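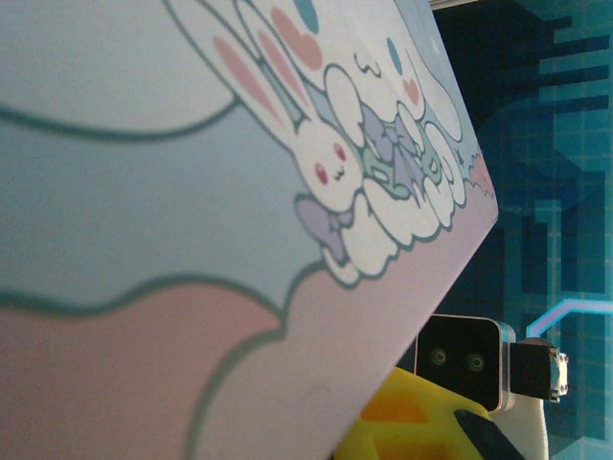 Who will play the second doubles against Lemov?

Gordon Fraser will play it, with his nephew Sheldon.

So it was written on the sheet inside the clubhouse door, and so people read it, one after another, with their rackets under their arms. Some of them read it twice. Gordon had not played a match for the club since his knee operation, and Sheldon had played only one, which he lost in 33 minutes.

"It is a mistake," Sheldon said when he found his uncle on court three, sweeping the lines.

"It is MacPherson's handwriting," Gordon said. "She does not make mistakes with a pen."

The match was in July, away, on the hard courts at Steremell. They went by bus, the 407, because Gordon's car had failed its test. Sheldon had the seat by the window and held both bags on his knees. He had put new strings in his racket the evening before, and he pressed them with his thumb the whole way, as if they could become loose between two stops.

"Who are they?" he asked.

"The older one I know. He serves to the backhand, always. The younger one I do not know."

"And if he serves to the forehand?"

"Then he is the younger one."

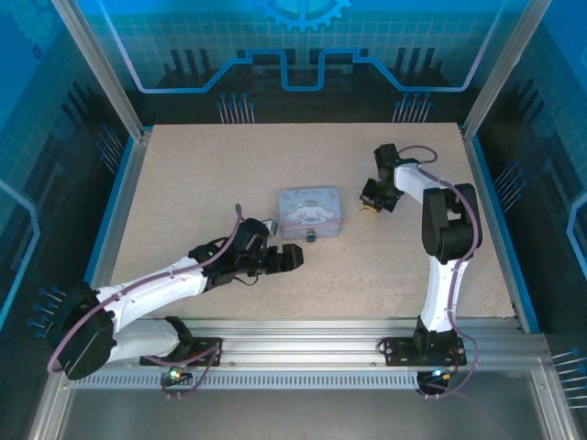
At Steremell the wind came across the car park and over the low fence, and every ball that went high had a different idea of where to land. Gordon looked at the flag on the roof for a long time. Then he chose to receive, which surprised the other pair, and also Sheldon.

They lost the first set 6-2. Sheldon hit four double faults in one game and said sorry after each of them, until his uncle came close and spoke behind his hand.

"Stop saying sorry. I am using the time to breathe, and you are filling it with words."

In the second set Sheldon said nothing. He began to stand a step further back, where the wind gave him time to see the ball, and Gordon stayed at the net and put away whatever came near him. He could not run, but he could reach. At 5-5 the younger man from Lemov hit a smash into the fence and looked at his strings. Sheldon knew this look very well. He served the next game without one fault, then they broke, and the set was theirs.

The third was a tie-break to ten points. MacPherson had finished her own match by then and stood at the gate in her old Britik jacket, eating a banana.

At 9-8 the older man served to Gordon's backhand. Gordon was already waiting there. He sent the ball back low, down the middle, and both men left it for each other.

Nobody cheered at first. Then MacPherson clapped with the banana skin still in her hand.

On the bus home Sheldon took the seat by the window again. Gordon had a bag of ice on his knee, and it dripped slowly into his shoe.

"Are you playing the next one?" Sheldon asked.

"Look at the sheet," said his uncle, and closed his eyes.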